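Home | Shop | Sell Your Dress | Fitting Room | News | Contact

Filed under: News & Press / Pre-Owned Bridal

PIKIK OPENS A PRE-OWNED WEDDING DRESS ROOM IN FADCOMBE

FADCOMBE, February – I've been wanting to write this one for ages, so forgive me if it's a bit breathless for a press release! Pikik, my little online store for second-hand wedding dresses, is getting a real front door. We open this month on the upper floor of the old MacAulay building in Fadcombe, with 400 dresses on the rails and a proper fitting room with a door that locks (my one demand).

If you haven't come across us before, we sell dresses that have been worn once, or never worn at all, for brides who fell for something a designer stopped making, or who live nowhere near a store that carries it. I started out selling my own dress, then my cousin's, then a stranger's, and it sort of got away from me. By the end of last year we had sent out 1029 of them, some as far as New Zealand.

The question I get most by email is "but can I try it on?" and until now I've had to say no, sorry, here are the measurements, hold a tape up to yourself and hope. Now you can come in. Appointments last an hour and a half and you can bring up to five people, although I'd gently suggest two. My own mother and aunt together were plenty. 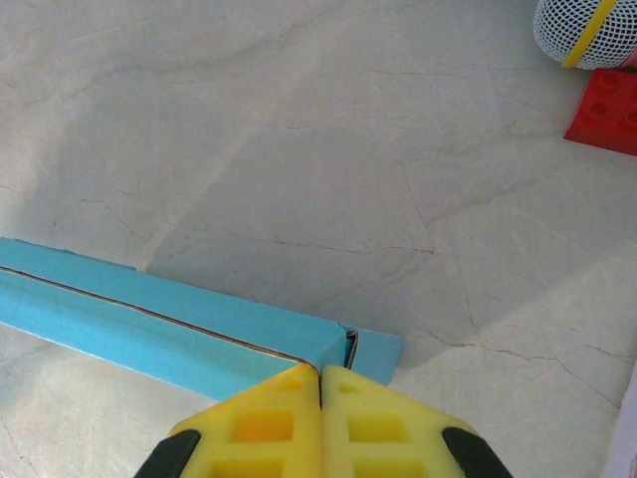 Page last changed: February, 4:15 p.m.

Trying on costs nothing. If you want to take a dress home and think about it, we ask for a $100 deposit, and you get it back when the dress comes back in the state it left. Hems and straps can be done by the seamstress downstairs, who sets her own prices, so please talk to her directly and not to me (I can barely sew on a button).

We're also launching our first small line of new pieces, called Sulosine. It's veils, slips and detachable sleeves, made to go with older dresses, so the ivories lean a little warmer than what you'll find in most stores now. I'm ridiculously proud of the sleeves. They hook on under the arm and come off again for dancing.

Sellers, we'd love to hear from you too! Right now I'm short on anything tea-length, anything with a high neck, and anything over a size 18. Send front and back photos, the label, and what you paid if you remember. Please don't have it cleaned first, we have our own cleaner and she is picky.

The online store carries on exactly as before, and dresses on hold for a fitting will be marked that way on their pages. Appointments can be booked through the Fitting Room page, mornings only for the first month while I find my feet. Press are welcome to come by and take pictures, just write ahead so I can clear the stairs.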